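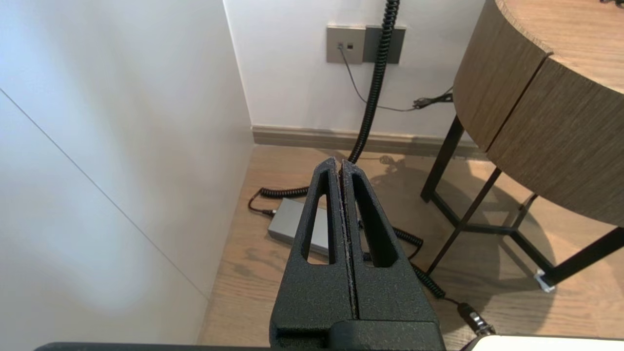
Wall plate, thin black cable and coiled cord in a guest room.

The Corded Room
Why the bedside telephone still shapes the furniture around it

Few objects in a guest room receive as little attention as the cord behind the nightstand. It is left out of brochures and seldom mentioned in guest comments, yet it decides where the nightstand can stand, how far the bed can move and how long it takes to clean the floor. When the lodging company Brunex began its current refurbishment program in April, the first item on the agenda was the wall plate.

The program covers 3889 rooms, most of them fitted out at a time when the telephone was the main link between the guest and the front desk. Brunex considered removing the sets altogether. It decided to keep them. Older guests continue to use them for wake-up calls, and the night staff prefer a line that does not depend on the charge in someone's pocket.

Keeping the telephone means keeping its cables. A coiled cord is convenient at the ear and troublesome everywhere else. It stretches when the handset is lifted, gathers in loops when it reaches the floor, and collects dust along every turn. The straight cable is less unruly but easier to forget. Held by a tie, it lies quietly against the wall; without one, it tends to find its way under a furniture leg.

The company's new room standard, known internally as Worku, devotes two pages to the matter. Cables are to run down to the baseboard and along it. Spare length is to be bundled behind the furniture and kept off the floor. Housekeeping teams are asked to look behind the nightstand at every change of guest and to report any cord that has come loose before noon.

The choice of nightstand received similar care. Square models offer more surface, but their corners catch hips and luggage in narrow rooms. A round top is kinder to both. It gives up some storage in return, and a curved drawer makes particular demands of its slide rails, which must carry a front that is wider than it is deep. The supplier, Uvarex, tested its drawer with repeated opening under load before the design was accepted.
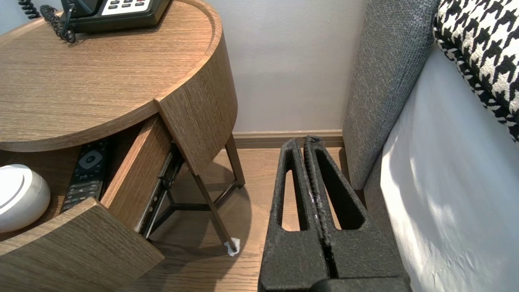

Telephone on top, remote control in the drawer of a round wood-grain nightstand.

Inside the drawer, the standard is brief. The television remote control has its place there between stays, where the incoming guest can find it without searching the bedding. The tabletop is reserved for the telephone and whatever the guest brings: a glass, a book, a pair of spectacles. Printed cards, once stacked beside the keypad, have been moved to the desk.

Slim metal legs were preferred to a solid base. They leave the floor open to a mop and allow the baseboard to be wiped without lifting anything. On wood floors, each leg is to stand on a protective pad, and pads are replaced when they wear thin or slip out of place. Clinance, the firm responsible for cleaning at several of the properties, keeps a supply on every cart.

Around 200 rooms have been completed. The remaining floors will be handled in sequence, with work suspended from Friday afternoon until the weekend guests have left.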